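Skitano-Tele: conjunto de demostraciones teleoperadas en entorno simulado

Ficha de datos y guía de uso
Versión 2 del conjunto. Última revisión de este documento: 12/11/23
Responsables: Nanna Hafstein (recogida y control de calidad), Tomoyo Onishi (simulación y formato)

Skitano-Tele reúne demostraciones de manipulación realizadas por operadores humanos mediante control remoto de un robot de dos brazos en interiores simulados. El conjunto se ha elaborado en el marco del proyecto Skitano y se distribuye para el entrenamiento y la evaluación de políticas de aprendizaje por imitación.

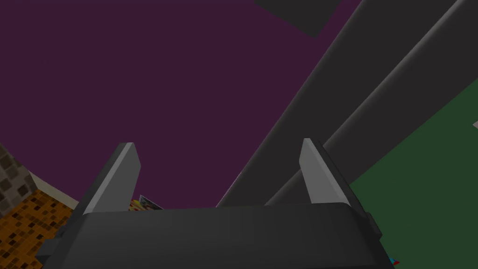
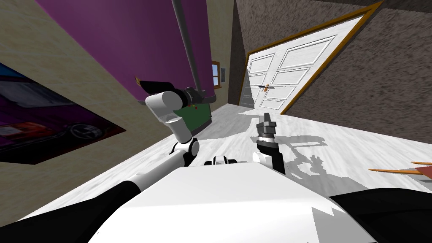
Vistas renderizadas del robot en el entorno simulado.

1. Finalidad

El conjunto se concibió para estudiar cuánto puede aprender un robot a partir de demostraciones humanas cuando la habitación, la iluminación y los materiales cambian de un episodio a otro. Los usos previstos son los siguientes:

Clonación de comportamiento a partir de imágenes y estados articulares.
Preentrenamiento de codificadores visuales para manipulación con dos brazos.
Comparación de interfaces de teleoperación.
Detección automática de episodios defectuosos.

No se recomienda emplear los datos para estimar fuerzas de contacto reales. El motor físico utiliza un modelo de fricción simplificado, y los valores registrados en las pinzas no se han contrastado con hardware. Tampoco deben utilizarse como única base para el despliegue de una política en un robot físico.

2. Composición

El conjunto contiene 4000 episodios, de los cuales 3000 forman la partición de entrenamiento. Los episodios restantes se reparten entre validación y prueba conforme a los índices incluidos en la carpeta «particiones». Una habitación generada aparece siempre en una sola partición.

De la totalidad de los episodios, 1210 incluyen al menos una corrección del operador, entendida como un intento de agarre abandonado y repetido dentro de la misma grabación. Estos episodios se han conservado de forma deliberada y llevan la etiqueta «correccion» en sus metadatos. Quien desee trabajar únicamente con trayectorias directas puede excluirlos mediante el filtro correspondiente del cargador.

Las tareas se agrupan en cuatro familias: recoger y depositar, trasladar de una mano a otra, abrir y cerrar, y ordenar objetos sobre una superficie. Cada episodio contiene una sola tarea, acompañada de una instrucción breve en español y en inglés. Las instrucciones fueron redactadas antes de la grabación y no se modificaron después, salvo para corregir erratas.

3. Procedimiento de recogida

Los operadores controlaron el robot con la interfaz Jeriten, desarrollada internamente, que traduce el movimiento de dos mandos manuales a posiciones deseadas de los efectores. Cada mando gobierna un brazo. El gatillo regula la apertura de la pinza de forma continua, y un pulsador lateral desacopla temporalmente el mando para que el operador pueda recolocar la mano sin mover el brazo.

Antes de incorporarse a la recogida, cada operador completó una sesión de adaptación cuyos datos no forman parte del conjunto. Durante la grabación se aplicaron las normas siguientes:

El operador lee la instrucción completa antes de acoplar los mandos.
El episodio comienza con ambos brazos en la postura inicial definida para la tarea.
Se evita mover los dos brazos a la vez cuando la tarea solo requiere uno.
El episodio se cierra con el pulsador de fin. El operador declara entonces si considera cumplida la tarea.
No se graba durante más de una hora sin pausa.

La declaración del operador se compara con una comprobación automática del estado final de la simulación. Cuando ambas discrepan, el episodio pasa a revisión manual. El campo «resultado» recoge la decisión definitiva, y los dos valores originales se mantienen en campos separados.

En October – así figura el identificador de la carpeta de origen – se repitió la grabación de la familia «abrir y cerrar», tras detectarse un retardo variable entre los mandos y la simulación. Los episodios afectados se retiraron y no se distribuyen en esta versión.

4. Generación de las habitaciones

Los interiores se construyen con el generador Sorrentino a partir de una semilla. La distribución de las paredes, los muebles, los revestimientos y los colores se eligen de manera independiente, por lo que pueden darse combinaciones poco habituales en una vivienda. Se ha preferido esta variedad a una decoración verosímil.

La semilla de cada habitación figura en los metadatos y permite reconstruirla con la misma versión del generador. No se garantiza un resultado idéntico con versiones posteriores.

5. Estructura de los archivos

Cada episodio ocupa una carpeta con el contenido siguiente:

video: secuencias de imagen, una por cada cámara simulada.
estado: posiciones y velocidades articulares de ambos brazos.
accion: órdenes enviadas por la interfaz en cada paso de control.
pinza: apertura solicitada y apertura medida, por separado.
meta: instrucción, familia de tarea, semilla, código de operador, resultado y etiquetas.

Todas las series comparten el reloj de la simulación. Las imágenes se guardan a una frecuencia inferior a la de control, de modo que el cargador asocia a cada imagen el estado inmediatamente anterior. Este comportamiento puede modificarse con la opción «alineacion».

Las orientaciones se expresan como cuaterniones en el orden w, x, y, z. La versión anterior empleaba el orden x, y, z, w, y los programas escritos para ella deben adaptarse.

6. Limitaciones conocidas

Las pinzas y los propios brazos ocultan con frecuencia el objeto durante la aproximación. No se han eliminado los fragmentos en los que esto sucede, y los modelos que dependan de una sola cámara pueden verse perjudicados.

La mayoría de los operadores son diestros. En las tareas que admiten cualquiera de los dos brazos se observa una preferencia clara por el derecho, que las políticas entrenadas tienden a reproducir. Se aconseja comprobar el rendimiento por brazo antes de comunicar un resultado agregado.

La duración de los episodios varía considerablemente entre operadores. Algunos se detienen antes de cerrar la pinza – una costumbre adquirida durante la sesión de adaptación – y estas pausas generan tramos largos con acciones casi nulas. El cargador ofrece un recorte opcional, desactivado por defecto.

Los objetos deformables no están representados.

7. Privacidad y participación

No se registraron imágenes, voz ni datos fisiológicos de los operadores. Los códigos de operador se asignaron al azar y la tabla de correspondencia se destruyó al cierre de la recogida. Todas las personas participantes recibieron remuneración por su tiempo y firmaron un consentimiento que contempla la distribución de las trayectorias con fines de investigación.

8. Condiciones de uso

El conjunto puede utilizarse y redistribuirse con fines de investigación y docencia, siempre que se cite su procedencia y se conserve esta ficha. Las obras derivadas deben indicar los filtros aplicados, en particular la exclusión de episodios con corrección. El uso comercial requiere autorización escrita.

Para citar el conjunto: Hafstein, N. y Onishi, T., Skitano-Tele, versión 2.

9. Mantenimiento

Las incidencias se comunican a través del registro del repositorio, con indicación del identificador del episodio y de la versión del cargador. Las consultas sobre etiquetas y resultados corresponden a Nanna Hafstein; las relativas al generador, al formato y a la reconstrucción de habitaciones, a Tomoyo Onishi. Los episodios que se retiren por errores confirmados se anotarán en el archivo «retirados», y sus identificadores no volverán a asignarse.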